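Workshop notebook, Gratlow bench
Wednesday, after lunch

Big sort-out day for the snack and small-goods table, and I enjoyed it far more than I expected to. The Jikbridge order came in at 19 items over two deliveries, all mixed together, and the list that came with it was in some order known only to the packer. So I gave up on the list and just started putting things out on the wooden table to see what we had.

What I love about this stage is how different everything feels in the hand. You pick up something soft and pale like the cream block, then a small metal can right after it, and your fingers have to start over. We want that range for the Ilulport sorting trays! Last time everything was box-shaped and we learned very little about the tray sizes.

Rough groups so far: things to eat, things to eat with, things to wipe up with. The fork, the paper cup and the dark bar go together for now. The little brown pieces are the real puzzle – a loose pile wants a dish with sides, and none of the flat trays has any.
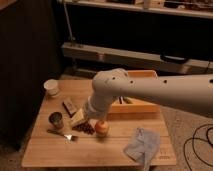

To do before the next layout

1. Find a shallow dish for the brown pieces. The glazed ones from Galbraith are nice but too deep, you end up digging. A saucer would be fine.

2. Decide on the cup. It can be an item with its own spot, or it can hold the fork upright. I like the second idea (saves a whole tray slot) but a short cup with a fork in it may tip over. Try it with something heavy in the bottom.

3. Cut new labels. We had a roll of 1,000 and I could swear it was full in April. Larger print this time, please, I was squinting at the old ones.

4. Keep the food side and the wiping side apart. I had them too close today and kept moving the same two things back and forth.

5. Try the bar lengthwise along the back of the tray. Set diagonally it eats up far too much room, though it does look good on the pale wood.

Note on the table: the seams between the planks make very handy guide lines. I lined up a few trays on them late in the morning and the rows came out straight with no tape at all – so pleased with that. Will do the whole next layout that way, back row first, and write the tray sizes in here as I go.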